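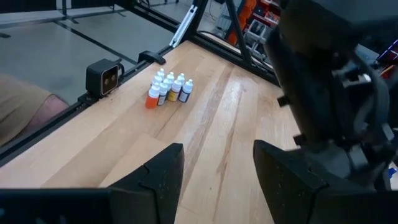

The Galtix two-arm kit gets fun the minute you stop teaching it cubes and give it something tippy! I've been running mine on small bottle tasks, and this is the setup routine I wish I'd had in March. Start with the little ones. Dropper bottles with white conical caps, bunched up tight on bare wood, are a great first pick because the fingers have to find a gap before they can close on anything.

1. Home both arms, then open the fingers wider than you think you need.

2. Set the grip force to 760 in the Galtix panel. The default is 2000 -- way too eager for thin plastic.

3. Teach the approach from straight above and save it as its own move. You'll reuse it constantly.

4. Record 79 short runs, shifting the bottles a bit each time. (I know. Put on some music.)

5. Now add a bin and some bigger bottles, and teach the second arm its own approach. Keep the two paths apart until each one runs clean at half speed.
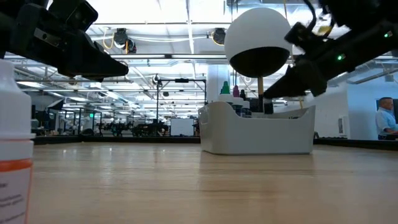

Both grippers over the caddy, bottles inside.

If an arm stalls over the bin, raise the travel height before you touch anything else. That fixed nearly all my trouble, and I love how quick it is to change.

By Paloma Lindgren
Posted Wednesday
1554 shares | 3 comments

Arlo Baptiste
Does the force setting carry over to the Puvine fingers?

Paloma Lindgren
Nope, set it again after you swap them -- it resets.

Shamim Yousafzai
Step 3 saved my afternoon, thanks!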